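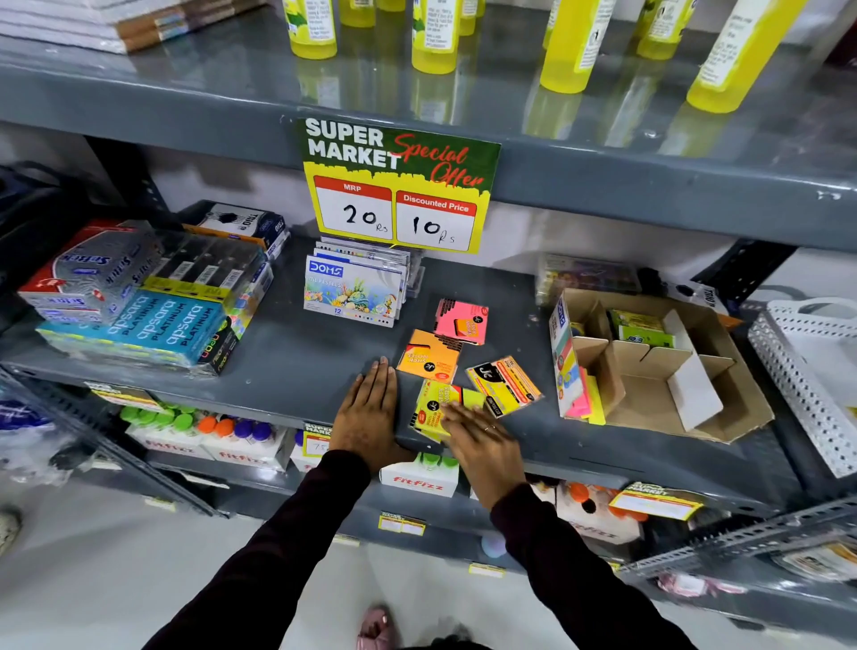 Shelf Tasks from Human Demonstration: Progress Report to Graso

Reporting period: second, closing in November
Prepared by: Damian Holzer, Tistgate
Work packages covered: WP2 (demonstration recording), WP3 (hand-to-robot transfer), WP4 (remote-control baseline)

1. Status

WP2 is on plan. WP3 is one milestone behind, for reasons set out in section 4. WP4 began in this period and has produced its first usable set. Spending is within the agreed profile and no change to the total is requested. One change to the order of work is requested in section 7.

The purpose of the project remains as stated in the proposal: to find out how much of a shop shelf task can be taught to a two-armed robot by a person doing the task with bare hands, recorded from head height, and how much still has to be taught by driving the robot remotely. The question is one of cost as well as of accuracy. A person working at a shelf produces a finished demonstration in a fraction of the time an operator needs through the remote rig, but the recording contains no joint angles and no gripper state, and these have to be worked out afterwards.

2. Recording by hand (WP2)

The target for the period was 1000 accepted demonstrations across the task list. The target was met. An accepted demonstration is one in which the task is completed in a single take, both hands can be followed for the whole of the contact phase, and the start and end states match the task card.

Recording takes place in the store at Lodhi, on shelving that carries ordinary stock. We had planned to use a mock shelf at Tistgate for the first half of the set and move to the store later. This was dropped after a short trial. The mock shelf was too tidy, and the demonstrators, knowing that every item had been put there for them, reached in a way that they did not reach in the shop. In the store they work round neighbouring goods, price signs and the lip of the shelf above.

The task list stands at 15 tasks. Those on the stationery shelf are the most heavily recorded, as they cover the widest range of grasps in a small area. They include taking a small pack from an open box, setting packs down on the shelf, turning a pack so that it faces the aisle, squaring a stack and returning packs to their box. Sticky notes have been the most useful item. The packs are light, they slide on painted metal, and their bright colours make them easy to separate from the stock behind.

Three rules were added to the task card in this period.

Both hands start on the shelf surface or at its front edge. Earlier takes began with the hands out of view, and the tracker lost the first part of the reach.

The hand that is not working stays at rest and in view. Demonstrators were inclined to drop it to their side, which gave us one-handed data for a two-armed machine. A hand laid flat on the shelf also gives the tracker a steady reference for the height of the surface, and this has reduced depth error more than the change of lens did.

Sleeves are plain and long. Bare forearms and patterned cuffs both confused the wrist estimate. Rings are permitted, as tests with and without them showed no difference in the finger fit.

3. Labelling

Each take is divided into reach, contact, lift or slide, place, and release. The division is made by software and corrected by a person. Correction time fell during the period, chiefly on account of a better contact detector. The detector is still weak where a hand presses on an item without closing round it. In these cases it reports a grasp, and a robot trained on the result tries to pick up something that should only have been pushed. All press and slide segments are therefore checked by eye for the present.
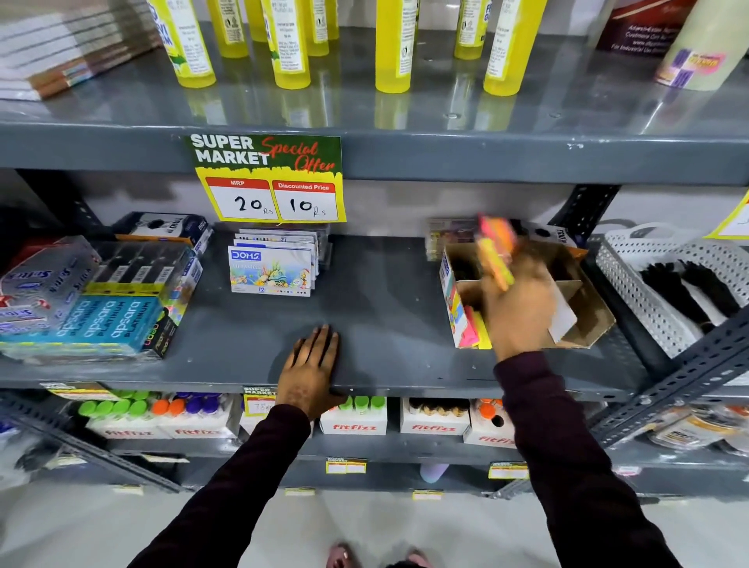
The opposite fault occurs when a pad is drawn out of a display box. The fingers go behind the cardboard, the detector reports that contact has ended, and the lift is recorded as starting late. We have dealt with this by carrying the last good finger position forward until the hand clears the box. It is a crude fix. It works for straight lifts and fails when the demonstrator tilts the pad on the way out, so the tilted lifts have been set aside in a separate folder and are not used in training.

4. Transfer to the robot (WP3)

The transfer step turns the tracked hand into a path for a two-finger gripper. Thumb and forefinger are mapped to the gripper tips, and the remaining fingers are ignored. This is adequate for pinch grasps and poor for everything else. Where a demonstrator sweeps several packs together with the side of the hand, there is no matching gripper motion, and the software now rejects the segment instead of inventing one.

Milestone 3.2 called for the robot to carry out the box-to-shelf task on the bench using hand demonstrations alone. It has not been met. With 200 demonstrations of that task in training, the robot reaches the box reliably and closes on a pad, but it often takes two pads together or catches the front flap as it withdraws. Adding further hand demonstrations did not cure either fault. Both arise in the last part of the approach, where the recorded hand is partly hidden and the position of the fingertips is largely a guess.

The shelf-side tasks are in better order. Setting down and straightening packs both transfer well, and the robot's paths are smoother than those obtained from the remote rig. We put this down to the demonstrators, who move without hesitation when using their own hands.

5. Remote-control baseline (WP4)

The remote rig was supplied by Wolix and installed at Tistgate early in the period. The operator holds a pair of handles, and the robot arms follow them at reduced scale. The view is taken from the robot's head and shown on a screen in front of the operator.

Commissioning took longer than planned. The left handle drifted when held still, and the arm crept forward into the shelf. The supplier replaced an encoder and the drift has not returned. The delay between handle and arm is acceptable for free movement and uncomfortable in contact, where operators tend to stop, wait for the arm to settle and then go on. These pauses are copied faithfully by any policy trained on the data. We now remove them before training, keeping the gripper events in order.

Seven tasks from the list have been recorded through the rig so far. Operators need training before their takes can be accepted, and skill varies a good deal between tasks. Taking a pad from a box is the hardest of the seven by hand and one of the easier ones by remote control, as the gripper is narrower than a hand and the operator can come in from directly above.

6. Mixed training

A first trial combined the two sources for the box-to-shelf task. Hand demonstrations were used for the approach and the placing, and remote demonstrations for the grasp and withdrawal. Double picks became less common and the flap was caught less often. The trial was small and the bench box was a stiff one, so no figure is offered here. It will be repeated with worn boxes taken from the shop, which bow outwards at the front.

One difficulty should be noted. The two sources differ in head height, and the policy can tell them apart from the view alone. It sometimes changes its behaviour sharply at the join. Lowering the robot's head camera removed part of the effect. Cropping both views to the shelf area will be tried next.

7. Requested change

We ask Graso to agree that milestone 3.2 be reworded to allow remote-control data for the grasp segment, and that the hands-only result be reported as a finding in its own right. The present wording ties us to collecting more data of a kind that has stopped helping. The change would bring part of WP4 forward and would move no money between headings.

8. Risks

Access to the store. Recording is limited to the first hours of the morning, before the aisle gets busy. The arrangement holds until the end of the next period and has to be renewed.

Changes in stock. The shelf is refilled and rearranged by shop staff as trade requires. This is welcome for variety, but it means that a task card may call for an item that is no longer there. Cards now name a type of item and a grasp in place of a product.

Operator hours. Remote recording tires the wrists, and sessions have been shortened. The WP4 target assumes the shorter sessions.

9. Work for the next period

Repeat the mixed trial with worn boxes.
Record the remaining tasks through the remote rig.
Train the contact detector on the press and slide segments already corrected by hand.
Try a second, lower camera at the shelf for the tilted lifts.
Run the straightening task on the robot at Lodhi, outside opening hours, with an operator at the stop button.

The accepted takes and their task cards are held on the project server, and the reader account issued to Graso for the first period remains valid.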